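怎样教机器人做一件事

如果你想教弟弟系鞋带，你会怎么办？你可能会蹲下来，一边说一边做给他看。他看几遍，自己试几遍，慢慢就会了。

机器人也可以这样学。不过机器人没有看过别人系鞋带，也没有用手摸过鞋带。它连“绳子是软的”这件事都不知道。所以教机器人要用一些特别的办法。这篇文章讲的就是这些办法。

写程序够不够？

很多人以为，机器人会做什么，全靠工程师写程序。有一部分机器人确实是这样工作的。比如工厂里给汽车焊接的机械臂，每一辆车都停在同一个位置，每一个焊点也都在同一个位置。工程师告诉机械臂：先移动到这里，再移动到那里，焊一下，然后回来。机械臂每天重复同样的动作，可以做得又快又准。

可是家里的东西不会乖乖停在同一个位置。今天袜子在椅子上，明天袜子在床底下。毛巾昨天是平的，今天团成了一团。一件衣服掉在床上，可以有无数种样子：袖子压在下面，领子翻在外面，或者前面和后面绞在一起。工程师没有办法把每一种样子都写进程序里。

于是人们想到了另一个办法：不一条一条写规则，而是做很多遍给机器人看，让它自己从这些例子里找出规律。这叫做“示范学习”，也有人叫它“模仿学习”。

做一遍，就是一次“示范”。一次示范可能很短，比如把一只杯子放进碗柜，几秒钟就完成了。示范的时候，会有仪器把手的位置、手指张开多大、眼前有什么东西，一样一样记下来。

三种示范的办法

示范主要有3种办法。

第一种，拉着机器人的手做。

有的机械臂可以调成“放松”的状态。这时候你握住它，轻轻一推，它就跟着走，像牵着一个人的手。你带着它走到积木旁边，让它夹住积木，再带着它走到盒子上面，松开。机械臂的每一个关节里都有传感器，会记住自己刚才弯了多少。

这种办法很直接，小朋友也能很快学会。缺点是机械臂比较重，拉久了胳膊会酸。还有一个缺点：你站在机械臂旁边，你的手和身体也会被拍进去。等到机器人自己干活的时候，旁边没有人了，它看到的就和学习的时候不一样。

第二种，用遥控的办法做。

遥控的时候，人坐在一边，手里拿着操纵杆，或者拿着一对小小的机械臂。人动一下，真正的机器人也跟着动一下。这有点像玩遥控汽车，只是遥控汽车只能前进、后退和转弯，机器人的手要能上下左右移动，还要能转手腕，能张开和合上。

遥控需要练习。因为你的手摸不到东西，你不知道自己夹得紧不紧。第一次遥控的人，常常会把纸杯夹扁，或者在离纸杯还有一小段距离的地方就合上了夹子。多练几次，眼睛就会慢慢学会判断距离。

遥控的好处是，机器人从头到尾都是用自己的身体在做。它的手能伸多远，关节能转多少，全都是真实的。

第三种，拿着机器人的“手”做。

这种办法不需要整台机器人。人们把机器人手臂最前面的那个夹子单独做出来，装上把手，让人可以拿着它走来走去。夹子上面装着摄像头，对着夹子的两根手指和手指前面的东西。人拿着夹子去夹东西，摄像头就把整个过程拍下来。

因为夹子很轻，人可以拿着它去厨房、去卧室、去教室，想去哪里就去哪里。以后机器人的手臂上装一个同样的夹子和同样的摄像头，它看到的画面就会和示范时的画面很像。

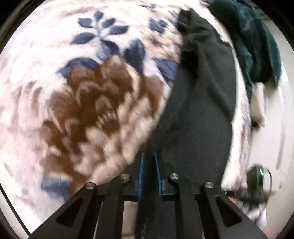 文：菊池日和（Hiyori Kikuchi）
Workumura 儿童科学栏目撰稿人

黑色的手持夹子正伸向一件深灰色的衣物，衣物搭在一条印着大花的毛绒毯子上。夹子的两根手指尖朝前，中间留着一条窄缝，手指里面有蓝色的衬里。照片有些地方是模糊的，这是运动造成的。

注意，这里看不到人的脸。装在夹子上的摄像头只关心一件事：夹子面前有什么。你可以把它想成是长在手腕上的眼睛。人的眼睛长在头上，有时候手会挡住自己正在拿的东西。眼睛长在手腕上，看手指尖就清楚多了。它也有看不到的地方，比如背后的东西，或者被衣服盖住的东西。

为什么要练习拿衣服？

对人来说，拿起一件衣服很简单。你可能一边拿，一边还在想晚上吃什么。对机器人来说，衣服比木块难拿得多。

木块是硬的。你夹住它的两边，它还是原来的样子。不管你怎么转它，它的长、宽、高都不会变。

衣服是软的。你一碰它，它就变了。你夹住袖子往上提，衣服会变得又细又长，往下垂着。你把它放下来，它又堆成一堆，而且和刚才那一堆不一样。

还有，夹的时候要夹在哪里呢？如果夹在很平的地方，夹子会从布上滑过去，什么也没夹到。如果夹在鼓起来的褶子上，就比较容易。但是夹得太深，可能会把下面的毯子也一起夹起来。

颜色也会添麻烦。深色衣服上的褶子看起来黑黑的，很难看出哪里高、哪里低。毯子上如果印着花和叶子，机器人还要弄明白：花是印上去的，没有办法拿起来；衣服是放在上面的，可以拿起来。人一眼就能看出来，机器人要看过许多例子以后才能分清。

一次示范里记下了什么？

我们把一次“拿起衣服”的示范拆开来看。

首先是画面。摄像头拍的是视频，视频就是一张接一张的照片。机器人学习的时候，可以一张一张地看。

然后是位置。仪器要知道夹子在哪里，朝着哪个方向。它可以通过画面的变化算出来。想一想你坐在公共汽车上看窗外：树往后退，你就知道自己在往前走。夹子也是这样，旁边的东西在画面里怎么移动，就能说明夹子自己是怎么移动的。

最后是手指张开的大小。开始的时候手指要张开，碰到衣服以后要合上，放下的时候再张开。这个变化很重要。如果只记住夹子走过的路，没有记住什么时候合上，机器人就会空着手走一圈，然后什么也没拿回来。

把画面、位置和手指的开合按照时间排好，就是一次完整的示范。每一张照片旁边都配着一个答案：看到这样的画面时，人是怎么动的。

从示范到自己做

有了示范，下一步是训练。

训练是在计算机里进行的。计算机看一张画面，先猜一猜下一步应该怎么动，再和人当时的动作比一比。如果猜得差很远，它就把自己里面的数字改一改。然后再看下一张，再猜，再改。这样重复许多许多遍，猜得就会越来越接近。

这和你做口算练习有一点像。刚开始你会错，看了答案，你就知道错在哪里。练得多了，看到新的题目也能算出来。

“看到新的题目也能算出来”，这句话对机器人也很重要。我们希望它学会拿没见过的衣服，去没见过的房间里拿。如果所有的示范都是拿同一件灰色衣服，它可能以为“灰色”才是最重要的，换一件红色的，它就不知道怎么办了。所以示范的时候要经常换东西，换地方，也要换摆放的样子。

需要多少次示范？

这要看任务有多难。

在一个叫 Skitix 的小项目里，大家想教机器人把桌上的小毛巾放进篮子。他们先做了20次示范。训练以后，机器人能走到毛巾旁边，但是经常夹空。后来他们换了各种毛巾，在不同的房间里继续做，一共做到1,335次。这时候机器人夹住毛巾的次数就多了，不过遇到很薄的手帕，它还是会夹空。

1,335次听起来很多。如果一个人从早做到晚，手会很累，动作也会越来越马虎。所以他们分成小组轮流来做，每个人做一会儿就休息。动作认真比次数多更要紧，一次乱七八糟的示范会教坏机器人。

什么是好的示范？

给机器人做示范，有一些要注意的地方。

动作要稳。不要突然甩来甩去。夹子动得太快，照片会变得模糊，计算机就不容易看清楚。稍微有一点模糊没有关系，干活的时候总会有的。

不要犹豫太久。如果你停在半路上想了很长时间，机器人也会学着停在半路上。它不知道你是在想事情，它以为停下来也是任务的一部分。

用夹子能做到的办法去做。人的手有5根手指，可以捏、可以搓、可以用指甲抠。很多夹子只有2根手指。所以拿着夹子做示范的时候，另外一只手不要去帮忙。如果你用另外一只手把衣服拉平了，机器人以后没有那只手，它就做不到。

不要走太远。真正的机器人手臂有一定的长度。你拿着夹子一转身跑到门外去了，机器人的手臂可没有那么长。

开始和结束要清楚。每次都从夹子张开开始，到东西放好、夹子离开为止。这样整理的时候，就知道哪里是头，哪里是尾。

做错了怎么办？

做错了很正常。衣服滑下去了，就看是哪一种情况。

如果是完全做坏了，比如夹子掉到了地上，那一次可以不要，重新再来。

如果只是小小的失误，比如第一次没夹到，马上又夹了一次，夹到了，那一次可以留下来。机器人自己干活的时候也会夹空。它看过人是怎样重新夹的，就知道夹空以后不用慌，退后一点，再试一次。

有些小组还会专门做这样的示范：故意从不太好的位置开始，然后慢慢调整到好的位置。这叫“纠正示范”。

机器人会不会和人做得一模一样？

不会。它学到的是大概的做法，会有一些自己的小差别。有时候它会走一条弯一点的路，有时候它夹的地方比人夹的地方高一点。只要衣服能拿起来，放到该放的地方，这些差别就没有关系。

它也会犯一些人不会犯的错误。比如把印在布上的花当成一样东西，伸手去夹。比如灯关了一盏，房间变暗了，它就找不到黑色的袜子。工程师看到这些错误，就会去补充新的示范，在暗一点的房间里做，或者在花布上做。

在家里和教室里可以试的游戏

你不需要真的机器人，也可以体会一下机器人有多难。

游戏一：夹子手

准备一把厨房用的食物夹，前端要是圆的，不要尖的。再准备几件旧衣服。

1. 把一件衣服随便扔在床上或者垫子上。
2. 一只手拿夹子，另外一只手放到背后。
3. 用夹子把衣服夹起来，放进纸箱。
4. 再换一条毛巾、一只袜子、一顶帽子试一试。

哪一样最好夹？哪一样老是滑下去？你是夹在平的地方，还是夹在鼓起来的地方？可以把答案画下来。

游戏二：遥控同学

这个游戏要两个人玩。一个人当机器人，用围巾蒙住眼睛，手里拿着夹子。另一个人当遥控员，坐在对面，只能说话，不能碰。地上的东西要先收拾干净，旁边最好有一位大人。

遥控员只能说这几个词：左、右、前、后、上、下、张开、合上、停。

试着让“机器人”把一只袜子放进纸箱。第一次可能要很久。玩完以后交换角色。你会发现，当遥控员时觉得很清楚的话，当机器人时听起来并不清楚。“左”是谁的左边？“前”是往前一点点，还是往前一大步？

游戏三：找规律

请一个人拿着夹子，把5样东西分别放进两个纸箱。他心里有一个规则，但是不能说出来，比如“软的放左边，硬的放右边”。其他人只能看，看完以后猜规则。

如果东西太少，你们可能会猜出好几个都说得通的规则。这时候请他再多放几样，看看哪些规则可以划掉。机器人看示范的时候，做的也是差不多的事情。

几个小读者的问题

机器人看示范的时候会觉得无聊吗？

不会。机器人没有“无聊”这种感觉。同样的视频，计算机看一千遍和看一遍都一样认真。

可以把我做的示范拿去教别的机器人吗？

有时候可以。如果别的机器人用的夹子和摄像头是一样的，就比较容易。如果它的手长得很不一样，比如有四根手指，就要想办法换算，或者重新做示范。

左撇子可以做示范吗？

可以。夹子左右两边差不多是对称的，用哪只手拿都行。

学会拿衣服以后，它会叠衣服吗？

还不会。拿和叠是两件不同的事情。叠衣服要先找到领子和袖子，把衣服铺平，再一步一步折起来。每一步都要再做示范。很多时候还要两只手一起做，所以示范的人也要一手拿一个夹子。

拍到家里的东西怎么办？

在别人家里做示范之前，一定要先问一问。有些东西不应该拍进去，比如写着名字和地址的信封，还有家人的照片。开始之前把这些东西收起来。

词语表

示范：做给机器人看的一次完整动作。

夹子：也叫夹爪，是机器人用来抓东西的“手”。

遥控：人在一边操作，机器人在另一边跟着动。

传感器：用来感觉和测量的小零件，可以测量角度、距离、力气的大小等等。

训练：让计算机反复看示范，反复猜，反复改。

关节：手臂上可以弯曲或者转动的地方。

纠正示范：从不太好的位置开始，再调整到好的位置的示范。

下一篇：机器人怎么知道杯子里有没有水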